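Tape trading & demos > Reissues

Thread: Farquharson demo tape coming to vinyl, is anyone buying

mudflap_pete
Posted 9:14 pm

So Damik Records finally put the preorder up. Farquharson, the first demo, all 5 tracks on one 7 inch, 100 copies on clear and the rest black. I have been listening to a third-generation dub of this thing for most of my adult life and I'm not sure I want to find out what the bass player was doing.

I'm in for a copy either way.

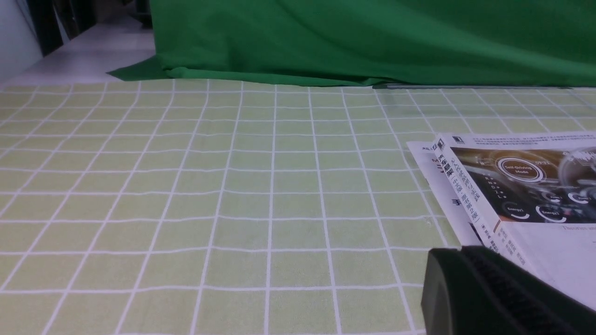
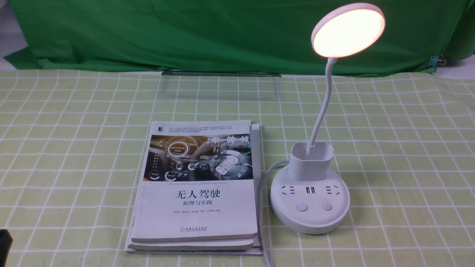

Anyway, the reissue. What bugs me is the price, and what bugs me more is that I paid it. Shipping from Clescombe costs nearly as much as the record, and the mailer they use is the thin kind that shows up shaped like a taco. The label page says the sleeve is going to be two-color, black on "pale green," and if they mean the same pale green as that gridded tablecloth then I take back some of the complaining, it would look great with the old skull drawing. If they mean hospital green I'm keeping the dub and framing the receipt. Who else ordered, and has anyone heard the transfer?

rustbelt_dbeat
Posted 9:31 pm

Ordered black. Clear vinyl is for people who hang records on walls.

The sample clip on the label page is side B, track 1. Drums are way up front compared to the tape. I could hear that there are two guitars, which came as news to me.

nohead_nora
Posted 9:40 pm

There were always two guitars. One of them was in tune, that's how you tell them apart.

mudflap_pete
Posted 9:44 pm

On my dub there is one guitar and a vacuum cleaner.

ellik_survivor
Posted 10:02 pm

I'm going to be the grump here. I saw them at the hall in Ellik, twice, and that demo was never supposed to sound clean. They recorded it in an afternoon with the blankets off somebody's bed nailed over the windows. The mud was half of it. Damik did the same number on the Ration Book tape a while back, scrubbed all the hiss out, and it sounded like a band playing politely in the next room.

If they've de-noised this one I'm out. You can't hear a room once you've filtered the room off it.

rustbelt_dbeat
Posted 10:10 pm

It's from the studio reel, though. The hiss you're fond of belongs to your tape deck.

ellik_survivor
Posted 10:13 pm

My tape deck is a member of the band as far as I'm concerned.

gutterpress
Posted 10:37 pm

I did get to hear the whole test pressing (I do some distro for Damik, so throw salt on all this as you see fit). They left the hiss alone. What they did do is fix the speed. The tape everybody knows runs fast. Every dub I've come across runs fast, so the copying must have gone wrong early on. At the right speed the fourth song is almost half a minute longer and the singer sounds like a grown man.

I'm not sure I like it, to be fair. I like it more than I did in January when the first test came back with the sides swapped.

nohead_nora
Posted 10:51 pm

Wait, slower? The whole reason anyone cared about that demo was that it was the fastest thing within a day's drive.

gutterpress
Posted 10:55 pm

It's still fast. It's fast like a person now. Before it was fast like a squirrel.

ellik_survivor
Posted 11:03 pm

I don't buy it. I was in the room. They played it at squirrel speed.

rustbelt_dbeat
Posted 11:08 pm

You were in the room 30 years ago with a head full of cider. No offense. I was in plenty of the same rooms and I couldn't swear to the day of the week, never mind the tempo. Does anybody have a live tape from that hall? That would settle it, unless the live tape also runs fast, in which case I give up on cassettes.

ellik_survivor
Posted 11:12 pm

Some offense taken. It was lager.

I do have a live tape. It's in the attic in one of several boxes marked "cables." Give me a few days.

mudflap_pete
Posted 11:20 pm

Does the insert have lyrics? I've been singing "bury the landlord's marmalade" on track 3 for as long as I've known the song and I would like to go on doing it.

gutterpress
Posted 11:26 pm

Folded insert, lyrics on one side, old flyers on the other. I won't tell you what the line is. It's less good than marmalade.

There's one flyer from a Clescombe show where they're spelled three different ways on the same sheet. Also the bill has them opening and the main band's name is crossed out in pen, so I guess they ended up headlining by default.

nohead_nora
Posted 11:38 pm

I have that flyer! Mine has a phone number on the back and a recipe for lentils. If Damik wants a scan of the lentils they can have it.

On the price thing, since Pete started it: I run a very small tape label and I can tell you short runs of 7 inches cost a stupid amount right now. The plates cost the same whether you press a hundred or a truckload. Damik is not getting rich here. I'd grumble about the mailer and let them off on the rest.

mudflap_pete
Posted 11:45 pm

Fair enough. I will grumble about the mailer only. It's a very bad mailer.

rustbelt_dbeat
Posted 11:49 pm

You can ask them to ship the record outside the sleeve, in a plain inner, so it doesn't split the seam. Put it in the order notes. They did it for me last time, and they also wrote "fussy" on the package.

crustless_sandwich
Posted 12:20 am

New here, hi. I'd never heard of this band until this thread and the clip is great. Is the demo the place to start, or did they have an album?

ellik_survivor
Posted 12:31 am

There's an album. Start with the demo. The album has a flute on it.

nohead_nora
Posted 12:33 am

The flute is the best part of the album and I'll fight anybody here.

gutterpress
Posted 12:40 am

The flute is on one song and it's mixed so low you could miss it. I'd say demo first, then side A of the album, then make up your own mind. Copies of the album go for silly money but there's usually a beat-up one in the Damik bins. Ask me by message and I'll look next time I'm in there.

crustless_sandwich
Posted 12:44 am

Thanks, will do. Preordered the clear one. Sorry to the wall guy.

rustbelt_dbeat
Posted 12:46 am

It'll look lovely up there.

ellik_survivor
Posted 6:52 pm

Found the live tape. First box I opened, which has never happened to me before. I played it alongside the clip, and then alongside my dub.

It's somewhere in between. Slower than the dub, quicker than the reissue, and I'm claiming that as a win. There's also a good long stretch at the end of side one of a man asking if anyone has seen his coat.

gutterpress
Posted 7:05 pm

Bands speed up live, that proves nothing. Send me a copy of the coat part though.

mudflap_pete
Posted 7:11 pm

Me too please. Dub it at whatever speed you like.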